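Search this site Enter keywords Go

Print this page | E-mail this page

Skinley Assisted Kitchen Kit: Second Progress Report to the Chaimongkol Fund
Reporting period ending March
Submitted by Lamai Paisan, Program Manager

Summary

The Fund awarded support for an independent review of the Skinley kit, a robot arm and gripper package offered to supported-living residences by Fuklow. The review is on schedule. Bench work closed in the previous period, and the work reported below was carried out in a furnished kitchen at the Clarnier site. Spending is within the approved budget. One item, cable routing, requires a decision from the supplier before the next stage can begin.

Work completed

The kit was set up at the gas stove and 17 household tasks were written into the test plan. Tasks are grouped by area: stove controls, countertop items, and hanging utensils. Staff have logged 3161 task attempts to date, of which 672 concerned the stove controls. All attempts at the controls were made with the gas supply shut off at the valve, as agreed with the Fund at the outset.
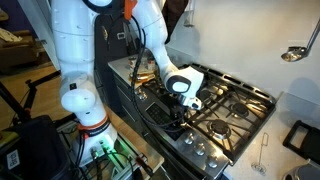
Last modified: March, 4:40 p.m.

The arm is mounted beside the stove, with the gripper brought down toward the front of the cooktop near the control panel. The round knobs and the small panel buttons call for different approaches, and the supplier's standard settings treat them alike. We have asked Fuklow to supply separate settings for each.

Findings to date

Reach across the cooktop is adequate for the tasks in the plan. The cable to the gripper hangs in a long loop in front of the stove. The reviewers consider this unsuitable for a kitchen where burners will be lit, and no lit-burner test will be approved until a shorter or enclosed route is provided. The setup guide gives no instruction on this point and should be revised.

Supplier support has been satisfactory. Written questions were answered promptly, although 2 remain open. Both concern replacement of the gripper pads.

Next period

Subject to the supplier's response on the cable, the review will proceed to supervised sessions with residents. Consent forms are ready for the Fund's approval. A full cost comparison will accompany the final report.

Shares: 2 | Comments: 0

Print this page | E-mail this page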